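Home > Proceedings > Household Practice
June. By Ebrahimi
This site uses cookies to remember your reading preferences. Accept / Manage

4. The bed as a surface for laundry work

4.1 Definitions

In this section we consider the bed in its daytime use. The earlier sections treated the wardrobe and the drying rack, for which the literature is quite large. For the bed it is small. Studies of bedrooms mostly look at sleep, light and noise, and studies of laundry mostly stop at the moment when the clothes leave the machine or the clothesline. Between this moment and the drawer there is a period in which the garment lies somewhere, and in our material this somewhere was very often the bed.

We use the word "landing" for any placing of a textile on a surface which is not its storage place. A landing can be short, as when a T-shirt is put down so that both hands are free for the next one, or long, as when the same T-shirt is still there in the evening and must be moved before sleeping. We do not include the bedding itself. A sheet on its own bed is in storage for our purposes, although we admit that this is a little artificial on washing day.

A "neighbour surface" is any seat, stool or small table which a person standing at the bed can reach with one step or less. Armchairs and stools are neighbour surfaces. The top of a washing machine is one only if the machine is in the same room, which was the case in some of the small flats. Floors were coded separately, for reasons given in 4.3.
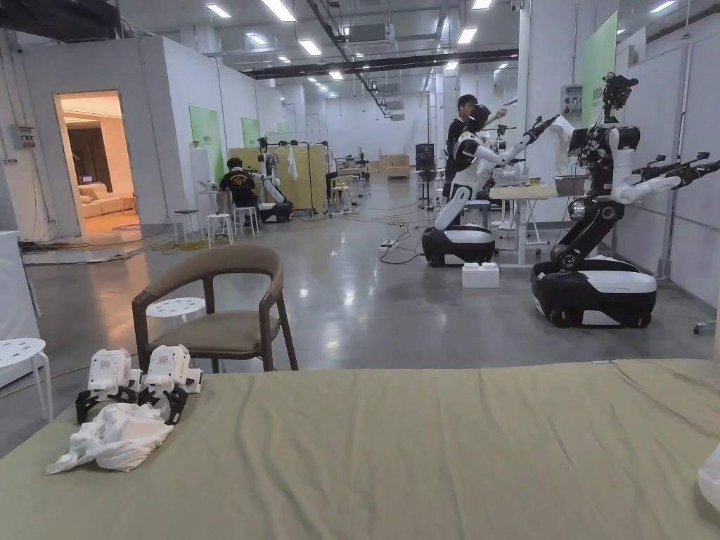 Page last changed: June (corrected numbering of subsections; text of 4.2 shortened)

4.2 Material

The diaries come from 6 households in Lerndale. They are flats and small houses, all rented, and in each of them one adult agreed to keep the diary for the whole period of 5 weeks. Diary keepers wrote one entry for every load of laundry, and in the entry they noted the first landing, any further landings, and the storage place at the end. They also wrote what else was on the surface at that time. We received over 200 entries in usable form. Entries which named only the storage place were removed.

The diary form was adapted from the one used in the Birnitz pilot. The main change is that we took out the scale for "degree of tidiness", which the pilot participants had found unpleasant to fill in. One wrote in the margin that she felt marked like a schoolchild. In place of the scale we left an open line with the heading "how it lay", and this line gave us much better material than we expected. People wrote "in a lump", "half folded, gave up", "spread flat so it won't crease", "on top of my book".

One household owned an Arby folding board and used it in most entries. We kept these entries in the set, but we report them together with the others only where the board made no difference to the landing. The board itself was usually put on the bed too.

4.3 Smooth and crumpled landings

The open line allowed us to separate landings in which the textile was laid out from landings in which it was dropped. We call them smooth and crumpled. The difference matters for the work that comes after. A garment laid smooth is, in a sense, already at the first step of folding. A crumpled one must be found, lifted, turned and shaken before the first step can begin, and with thin white fabrics it is often hard to see where the sleeves are.
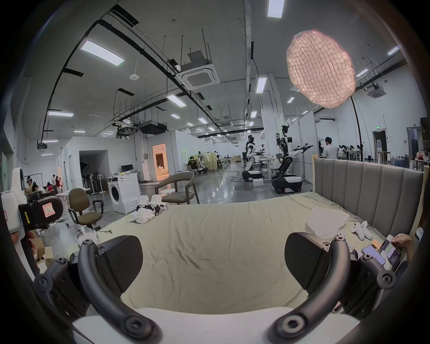

The floor was the surface for which the diary keepers apologized most. They wrote "only for a moment" or "the floor was clean", although the form did not ask for any explanation. We had planned to treat the floor as one category, but the entries show two quite different uses. In the first, the clothes are heaped in front of the washing machine, like the white pile with some black-trimmed garments in the photograph, close to the round door. A heap in this position is easy to read: everybody in the household connects it with the machine, whatever its state. In the second use the garment is on the floor beside the bed, and then it has almost always fallen there from a crumpled landing. The first use we coded as "floor, sorted by place" and the second as "floor, fallen". Readers who compare our tables with the pilot should note that the pilot did not make this separation.

Crumpled landings were more frequent near the front edge of the bed than in the middle. The explanation may be simple, that a person who arrives with full arms lets go at the nearest point. Two further things seem to have influence. The first is the armchair. Where an armchair stood against the side of the bed, diary keepers used the edge less and the seat more, and some of them described the chair as "the place for worn but not dirty". The second is the cover. On a smooth sheet or a padded surface, people wrote that a small cloth was "easy to see" and therefore could wait. On a patterned bedspread the same cloth was forgotten, and later found by a foot. 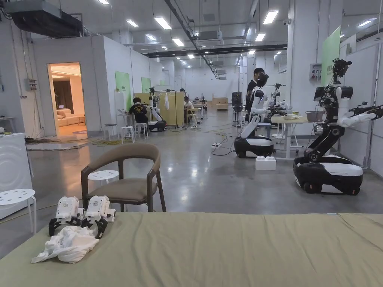

Figure 1. A crumpled white cloth near the front edge of a green surface; armchair with curved wooden frame just beyond.

The position in Figure 1 is the one we call "front edge, chair near". It is useful for discussion because the two competing surfaces are so close together. The cloth in the figure could have been placed on the seat with very little extra effort. In the diaries this arrangement produced the largest disagreement between members of the same household. For one person the chair is for sitting and the bed is for laundry, and for the other it is the opposite. We did not find a case where they had spoken about it.

4.4 Mixed objects

Textiles seldom lie on the bed alone. The line "what else was there" was filled in for most entries, and the answers are mainly small flat things: phones, papers, a bag, parts of something that was being repaired. These objects have no relation to laundry. They are on the bed for the same reason as the cloth, which is that the bed is large, soft and at a good height for the hand.

Mixed objects made the folding slower by the diary keepers' own judgement. A phone must be moved before a shirt can be spread, and a folded paper must be kept from creasing. Several entries describe the same solution, in which the hard things go toward the headboard and the textiles stay at the foot end. Others push everything to one side and work on the free half. A few people covered the small objects with the laundry and then had to search, and one entry ends with the words "phone rang inside a pillowcase".
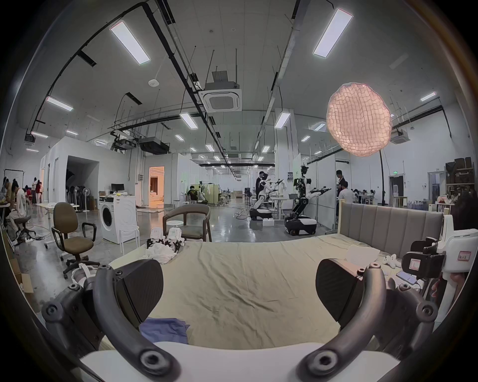
How long may a textile lie on the bed before it should be counted as a second landing?

We set the limit at 15 minutes, counted from the moment it is put down, and every longer stay was coded as a new landing even when the textile had not been moved.

This limit is a choice of ours and can be criticized. With a longer limit, many of the "half folded, gave up" entries would become a single landing and the bed would look more efficient than the diary keepers felt it to be. With a shorter one, the ordinary pause to answer the door would already count. The diary keepers did not use a timer and wrote the duration by feeling, so the coding near the limit is uncertain. We left out of the duration table all entries in which the writer gave only "a while".

4.5 Limits of this section

All the households rent, and the choice of furniture was partly made by the landlord. A person who can buy a bench for the foot of the bed may never use the bed edge at all. We also had no household with small children in it, where the volume of laundry and the number of hands are both different. The season was mild and much of the washing was dried outside, so that it came into the room in one large armful. In winter, with indoor racks, it may come piece by piece, and we would then expect fewer crumpled landings. The entries on bed linen and towels are treated in section 5.

Related items
Worn but not dirty: a category between drawer and basket
Drying racks in small rented flats
The Birnitz pilot: diary form and coding notes
Stools, benches and other seats that are seldom sat on
Erratum to section 3, table of wardrobe depths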